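Repaso del cuarto de paquetes – 13 sep 2020

Lo apunto tal cual lo fui viendo, que luego se me olvida todo.

- [x] **Paso hasta la puerta.** Libre. Se puede entrar con una caja en brazos sin ir de lado, ¡por fin!
- [x] **Estantería Drivden.** Anclada a la pared. Le di un buen meneo y ni se movió.
- [ ] **Balda de arriba.** Sigue habiendo peso donde no toca. Lo bajo yo en octubre si Oluf Hedegaard me presta la escalera.
- [x] **Enchufe 9.** Tapa puesta, sin cables por el suelo.
- [ ] **Cajas en el suelo.** Me gusta poco – el suelo brilla mucho y una caja grande se lleva por delante a cualquiera que venga mirando el móvil.
- [ ] **Etiquetas viejas.** Las rotas, fuera antes de pegar la nueva. A medio arrancar es como peor quedan.

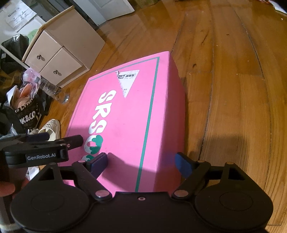 ¿Dónde se dejan las cajas grandes mientras esperan etiqueta?

Pegadas a la pared del fondo, tumbadas y de una en una, sin nada encima.

- [x] **Cúter.** Guardado con la hoja dentro (el de Wetik, el otro lo tiré).
- [ ] **Cinta.** Queda un rollo y medio. Pedir más.

Me falta mirar el detector de humo, que pitó el otro día y le cambié la pila deprisa y corriendo.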